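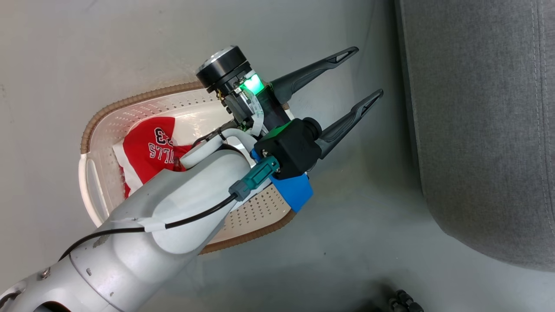
Fig. 2. Arm over the white basket.

Borrowing an Audiobook with the Murkeo App

1. Open Murkeo and pick the Jelutville library.
2. Type your card number, then your PIN. If yours is still 3323, you never changed the one we gave you. Neither did most of Jelutville.
3. Tap Borrow. You may have 5 titles out at once, which is optimistic of us.

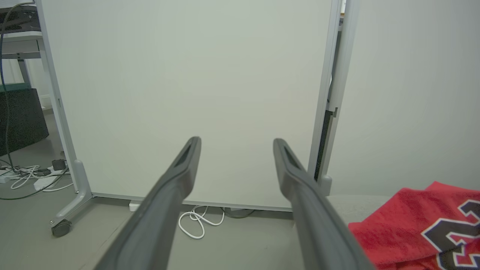

4. Choose a playback speed. Anything above double makes a ghost story sound like an auction.

Note: Long novels come in parts. The Tarawneh saga has 71, and they do need to be heard in order.

Caution: Returning a title erases your bookmark. Murkeo will ask if you are sure. Be sure.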